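Refitting the fingers on the Rindgate cell

April 26, 2026

The left gripper had been dropping caps since November, so I took both fingers off and cleaned the pivots. Hiser supply the pins in packs of 9 and I used two. The Tello manual says to do this every 900 hours. Ours had gone well past that.

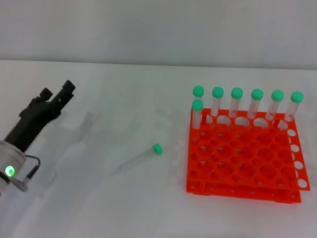
Cable routing matters more than the fingers do. Leave it too tight and the wrist pulls on the plug when it turns. I leave a loop at the side of the silver housing, with the connector pushed in low down, and I don't start anything until the ring on the wrist is green. For a first test I lay one capped tube on its side between the gripper and the orange rack.

After that I run the pick at half speed and watch where the fingers close.

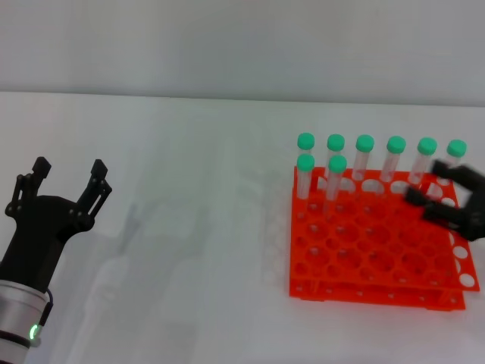
The right arm needs its own check, as Botix set its offsets separately and they don't carry across. I go to the back corner of the rack first, then the front. If the back corner is out, I redo the rack position before touching anything else. Spare pins are in the drawer under the controller.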